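Workshop notebook, 26 Sep 2004

Second full day on the Mirport reader. For anyone picking this up cold: it's the class anthology for ninth and tenth grade, old ballads on the left-hand pages and new short stories answering them on the right. Salamatu picked the ballads back in May and I'm supposed to be turning her pile into something a fifteen-year-old will read past page two.

Spent the morning on "The Miller's Third Daughter," which is the one everybody argues about. Ehsan's retelling sets it in a bus depot and I love it, I really do, but he's dropped the refrain completely. Without the refrain you lose the bit where the reader starts to dread it coming around again! I tried reading both versions out loud to Rhonda over the phone. She liked the depot and missed the refrain too. So I've penciled it back in at 5 places, as something the dispatcher mutters over the radio. Ehsan hasn't seen this yet. (Ehsan, if you're reading the notebook before I've called you, sorry, and please don't erase it until we've talked.)
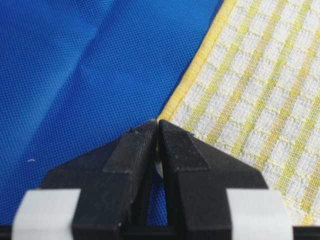
Word counts next. The Uvodine story came in at 1079 words after cuts, and that's the one I thought would never go below two thousand, so I'm pleased. The lighthouse one is still a monster. Sandhu wrote it as letters and every letter has a greeting and a sign-off, and I keep wanting to chop those, then I chop one and the whole thing goes flat. Leaving it alone for now.

Page total on the dummy is 304 with the glossary. Rhonda wants the glossary at the foot of the page instead of at the back, the way the old school Shakespeares used to do it. I used to hate those notes as a kid, my eye kept dropping to the bottom of the page and I'd lose the line. On the other hand I never once turned to the back of a book for a word either. We might try one ballad each way and hand them to Desjardins's class.

Things to sort out before the next session:

1. Title. Still "Yeon" on the dummy, after the river in the first ballad. Salamatu is attached to it. I think it sounds like a fantasy trilogy, though maybe that gets it picked up off the shelf?

2. Order of the stories. Right now there are three drownings in a row. Move the wedding one up between them, or the fox one, I don't mind which. 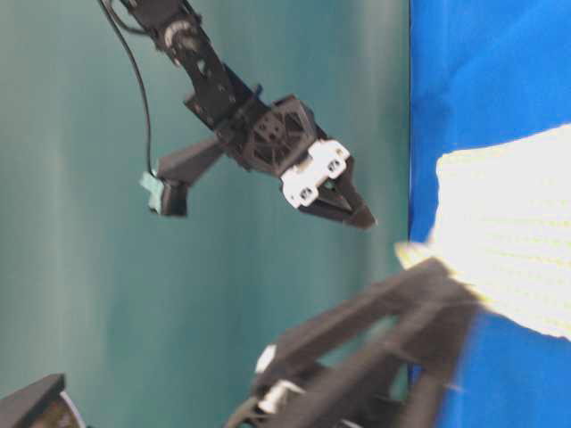
3. Discussion questions. Desjardins sent up to 43 of them (some are the same question twice, so it depends how you count) and they're good but they're so polite. I want a couple that let kids say they disliked a story and make a case for it.

4. Two Zacharys. The contributor page has them down as "Zachary S." and "Zachary D." and it looks like a class roll. Use full names.

Afternoon went to the opening of my own piece, "Stastmont." I've got the sister narrating now, present tense, and she's funnier than I planned. In the ballad she gets one line and then vanishes for good, so there's loads of room. The trouble is she knows the ending. If she's telling it in the present she shouldn't, and yet half her jokes only work if she does. Tried a page in past tense and it read like a grandmother by the fire.
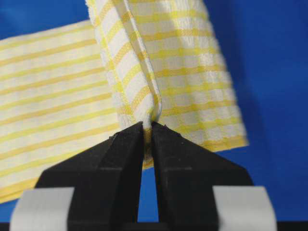
What I ended up with is a mix: past tense for the sister, present for the little scraps of song between sections. Read it back twice and didn't wince, so it stays until somebody else winces. The second section still opens with weather. Cut the weather.

Salamatu called near the end of the day about the ballad texts. She has two versions of the ferry one, with different last verses, and wants to print both. I'd say yes if we can steal the half page from the introduction, which is too long anyway (I wrote it, I'm allowed to say so). She's sending the second version over with her notes on the dialect words.

Still owe Rhonda the clean copy of the bus depot story, with and without the refrain.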